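# 『Jundulby』新シーズン、視聴者投票を「刷新」 票の内訳は今回も非公開

共同生活型リアリティー番組『Jundulby』の制作会社Skarkonは水曜日、次シーズンの概要を発表した。視聴者投票の仕組みを改め、追放者を決める権限の一部を出演者側に戻すという。配信は引き続きAminiが独占で行う。舞台となる家は前シーズンと同じHidemumに置かれ、期間は9週間。プレスリリースには「刷新」という言葉が何度も出てくるが、読み終えても、具体的にどこが変わるのかはなかなか頭に残らない。

発表によれば、毎週の追放候補はこれまでどおり住人同士の指名で決まる。候補になった者のうち誰が家を去るかは視聴者がアプリで投票し、その結果に住人による「内部投票」を加味する。問題はこの「加味」である。配分の比率は書かれていない。週ごとに変わるのか、シーズンを通して固定なのかも書かれていない。質疑の時間にこの点を問われたエグゼクティブプロデューサーのLetay Tamiru氏は、「物語の展開を損なわない形で、適切な時期にお伝えする」と答えた。適切な時期が最初の追放より前なのか後なのかについては、回答がなかった。

比率にこだわるのには理由がある。前シーズンの決勝は966票差で決まった、と番組は最終回の画面で発表した。ところが総投票数は最後まで公表されず、この数字が大差なのか僅差なのか、視聴者には判断のしようがなかった。司会者は「史上まれに見る接戦」と叫んでいたものの、過去のシーズンについては票差すら出ていない。比べる相手のない「史上まれ」を、そのまま見出しに使った媒体も多かった。

決勝の直後、ファンの掲示板では票差の読み方をめぐって長い議論が続いた。アプリの投票画面が終了時刻の前に開かなくなったという書き込みもあれば、締め切り後も押せたという書き込みもあった。どちらも裏づけはとれておらず、鵜呑みにはできない。ただ、Skarkonがこのとき出したコメントは「投票は規約に従い適正に集計された」という一文のみで、集計を誰が担当したのかには触れていない。疑う側にも信じる側にも材料を渡さない、便利な文章だった。

今回の発表では「投票の監督体制を強化」という項目が新たに設けられている。期待して読んだ人は肩すかしを食らうだろう。監督するのは「独立した専門家」とされ、氏名も所属もない。どの時点で誰に報告し、異常が見つかった場合に放送がどうなるのかも不明のままだ。独立しているかどうかは、どこから独立しているのかがわからなければ確かめられない。報酬の出どころを聞かれたTamiru氏は「契約の詳細は控える」と述べた。

前シーズンに出演し、中盤で追放されたSeverin Baumgartner氏は、電話での取材に対して冷めた口調だった。「中にいる間、票のことは何も知らされません。出てから自分がどのくらい嫌われていたのか聞いたら、それも教えてもらえなかった。新しい方式で何が良くなるのか、私に聞かれても困ります」。同氏は内部投票についても、住人の発言力が増すという説明をそのまま受け取っていない。比率がわからない票は、入れた本人にとっても使い道がない、という。

もっとも、Baumgartner氏の話も割り引いて聞く必要はある。同氏は追放後、番組の編集によって自分が陰謀家のように描かれたと繰り返し主張してきた。問題の場面、つまり食料庫の前で指名の口裏合わせを持ちかけたとされる夜の会話について、番組側は「前後を含めて正確に編集した」としており、未編集の映像は出ていない。配信版で見られるのは途中で切り替わる短い会話だけで、どちらの言い分も確かめることができない。本人に恨みがあっても不思議ではないし、制作側が切り方を工夫していても不思議ではない。

## 賞金は据え置き、課題は増加

優勝賞金の額は前シーズンから変わらない。代わりに、週ごとの課題で得られる「生活ボーナス」の上限が2000ユーロに引き上げられる。見出しになりやすい数字だが、これは住人個人に渡る現金ではなく、家全体の食費と備品に充てる枠である。未使用分が繰り越せるかどうかの記載もない。課題に失敗すればゼロになる点は従来と同じで、気前がよくなったというより、失敗したときの落差が広がったと見るほうが近い。

課題の内容では、4つの「隔離課題」が予告された。対象になった住人は他の住人から離れて過ごし、そのあいだの指名には参加できない。つまり、誰をいつ隔離課題に送るかで、その週の候補者の顔ぶれが動く。選び方は「その週の家の状況に応じて」とだけある。視聴者投票の刷新をうたう発表の中で、投票の前段にこれだけ大きな裁量が加わっているのに、説明会でこの項目に割かれた時間は驚くほど短かった。

隔離中の住人が指名される側には残るのか、という質問も出た。Tamiru氏はいったん「残る」と答え、その後に担当者が「状況による」と言い直した。配布資料に該当する記述はない。投票に参加できず、弁明の機会もなく、候補にはなり得るのだとすれば、隔離課題は褒美とも罰ともつかない。出演希望者がこれを理解したうえで契約書に署名するのか、気になるところだ。

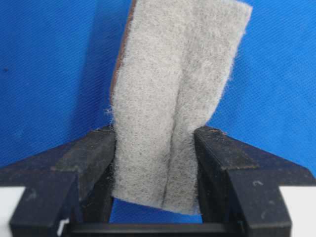

Skarkonは出演者向けの規則集を公開していない。過去の出演者の話をつなぎ合わせると、禁止事項の本文に加えて、週ごとに差し込まれる補足があり、補足が本文より優先されることもあるようだ。どこまでが規則で、どこからが現場の判断なのか。写真の灰色の布は、縁から細い繊維がふわふわとはみ出して輪郭がぼやけているが、この番組の規則の縁もだいたいあんな具合である。Tamiru氏は「柔軟さは番組の魅力の一部」と説明した。柔軟さの恩恵を受けてきたのが出演者だったのか制作側だったのか、その点の説明はなかった。

一方で、評価できる変更がまったくないわけではない。追放された住人が家を出た後に受ける面談は、これまで任意だったものが全員を対象とするようになる。Baumgartner氏もこの点だけは「あったほうがいい」と認めた。ただし面談の担当者は制作側が手配し、費用もSkarkonが持つ。面談で話した内容が宣伝や総集編に使われないことを保証する文言は、配布資料の中には見当たらなかった。確認を求めたところ、広報担当者は「当然、使用しない」と口頭で答えた。当然なら書いておけばよさそうなものだ。

配信元のAminiは、投票アプリを自社の会員ページに統合すると発表している。投票には会員登録が必要になる。同社は「重複投票の防止に役立つ」としているが、ひとりが別々のアドレスで登録することをどう防ぐのかは明らかにしていない。登録者数が増えることは確かだろう。それが公平さのための措置なのか営業のための措置なのかと問うと、Aminiからは「両立する」との短い返信があった。無料会員でも同じ票数を投じられるのかという追加の質問には、締め切りまでに返事が来なかった。

Hidemumの家については、居間と寝室の間の壁を取り払い、告白部屋を庭側に移すとのこと。前シーズンで不評だった、会話が聞き取れない場面の多さを解消する狙いがあるらしい。しかし、聞き取れなかった場面のうち、どれだけが間取りのせいで、どれだけが編集で音を絞ったせいなのかは検証されていない。24時間配信では途切れた会話が、後の総集編でははっきり聞こえた例もあった。壁を動かしてもこの種の問題は残る。

出演者の名前は初回の配信まで伏せられる。応募数についても発表はなく、「前回を大きく上回った」との表現にとどまった。前回の応募数も公表されていない。

Skarkonは初回の前に投票方式の詳しい案内をアプリ内に掲載するとしている。内部投票の比率がそこに含まれるかどうかを改めて問い合わせたが、広報担当者の返答は「掲載をお待ちください」だった。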